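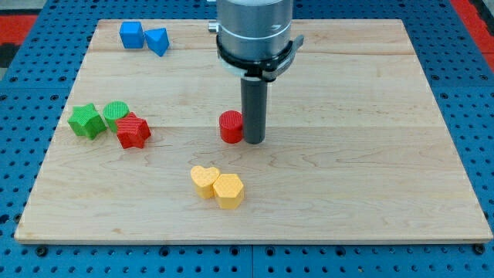 December 1, 2020

I finished Celina Laskowska's Grerkeo last night, all 211 pages of it, and I have been going back to the middle section this morning with coffee. It is her second book of poems and the first one I have paid full price for.

The book is one long sequence set in a town with a river and a closed salt works. Most of the poems are under 20 lines. There is a speaker, who may be the same person throughout, and a sister who writes letters and gets no answers. I lost track of the sister for a while and found her again on page 140, married and selling shoes.

What I like is how flat the lines are. Laskowska will write "the bus came" and leave it alone. Lavanya Varghese told me she found this dull, and I can see it in the first 2 or 3 pages, where not much happens except weather. The letters are better. The one about the dentist I read out loud to my husband, who asked for it again.

I had more trouble with the prose pieces near the end. They explain things the poems had already let me work out, and the one about the father's coat goes on too long.

Rusteo Books did a decent job with the printing, though my copy has a crooked page in the notes. Meenakshi Bhat is borrowing it next. In January I plan to read Shufen Jiang's new collection, if the library gets it in by then.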